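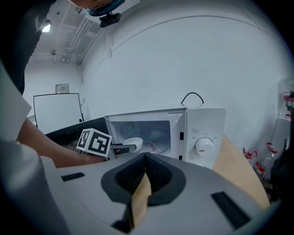 Do we need a different finger pad for the bowl task, or is the stock ribbed pad good enough?

The stock pad is fine for picking the bowl up off a table. Inside the microwave it's a closer call, and the mesh pad is easier to work with there, mostly for reasons of angle.

Notebook, July, morning and early afternoon

Comparing the two pad types on the hand-held grippers before we commit to a set for the kitchen tasks. Ribbed rubber is what Flevberg ships. The mesh-textured ones are from Vakum, cut down to fit. Same trigger, same spring, same opening on both units. I checked the opening with calipers first because last month we wasted a morning on two units that turned out to be set differently.

Task: microwave door open, white bowl on the turntable, toward the front. Reach in, close on the near rim, lift clear of the glass, bring it out level, set it on the table. Then the reverse. Bowl empty the whole time. I'll do it with water once the pads are settled.

Planned 24 picks per pad. Count a pick as bad if the bowl rotates in the fingers by more than what I'd call a quarter turn, if the rim touches the cavity wall on the way out, or if the turntable gets dragged off its ring.

Ribbed pads: 6 bad. Mostly rotation. The ribs run across the finger, so when you come in from above they catch the rim well, but inside the cavity you can't come in from above. The ceiling forces you to go in low and nearly flat, and then the rim lies along a rib and can roll on it. Pinching harder doesn't help much. It moves the roll to later in the lift.

Mesh pads: 2 bad. Both were the turntable getting dragged, both when I closed too low and had the glass edge under one finger. I'd put those down to me and not the pad. No rotation that I'd count.

Switched hands and did a few more of each with the left. Didn't score these. Same feel, except that the door is in the way of your elbow on that side and you end up twisting your wrist to get around it.
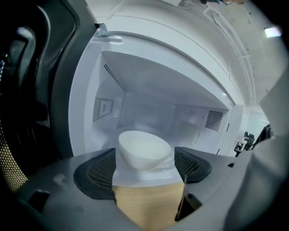 Approach angle matters more than I'd assumed going in. If the gap between the fingers is lined up on the rim before the housing gets near the front edge of the cavity, the rest is easy. If you correct after you're inside, the housing knocks the floor lip and the whole thing shifts. For the written instructions I'd say: line up outside, go straight in, close, lift a little, come straight out. Don't steer inside.

Wrist view was usable on both units. The door mesh makes a moiré pattern at some distances and I was worried about the tracker picking it up as texture, but playback from both sets was steady. Exposure is slow to settle when you come back out toward the ceiling light. Locking it would fix that and cost us detail at the back of the cavity. Leaving it on auto for now.

Head view loses the gripper when you lean in too close. Keep your head back and let your arm do the reaching.

Wear: after some 100 closes on the mesh pads (counting the warm-up) there's a shiny patch near the tip of the right finger. Grip felt the same. The Lefèvre adhesive is holding on three edges and lifting slightly at the bottom of the left pad. Cleaned it and pressed it back down. If it lifts again I'll try the thinner tape from the Prumwood fixtures, which is a pain to cut but doesn't creep.

To do:
Water in the bowl, half full, mesh pads only.
Same test with the shallow plate. I expect the ribbed pads to do better on that one.
Print a second pair of backing plates so we aren't swapping screws between units.
Ask Vakum if the pad comes in a narrower strip.

Units are back on the charger, mesh pads left on.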